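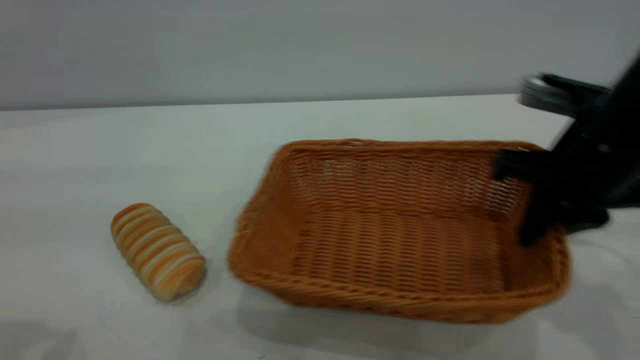
Teleop notes: 184 demos in

The bread task went onto the Hirose station on Wednesday. One roll, one basket, white table. The operator drives the arm remotely and the episode is saved when they release the pedal. Minoru Nagano and I split the shifts. The total stands at 184 demonstrations, of which I have kept 80 for the first training run.

Most of the rejects come from hesitation. When the operator stops to think, the arm hovers, and the policy learns to hover. I now cut any episode with a pause longer than 2 seconds. Fumiko Maruyama would prefer to trim the pauses and keep the episode. We have not settled this.

Basket contact is the other problem. I had been steering by the fixed view alone, where depth at the rim is hard to judge. 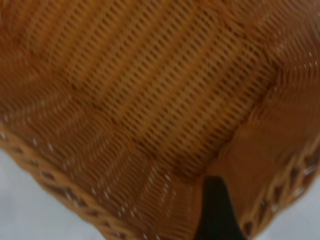 My latency numbers improved after moving the Skorner controller off the shared network, so I can now steer from the wrist view for the last part of an approach. It has limits. With wicker this close the weave takes up nearly the whole view, and only the black fingertip at the bottom gives any reference. The braided rim is the best thing to aim by. I keep the fixed view open beside it and switch when the weave starts to blur.

Next is a second operator profile with lower gain. Sadao Takagi has asked for the logs in the old format, so the export script needs a flag first.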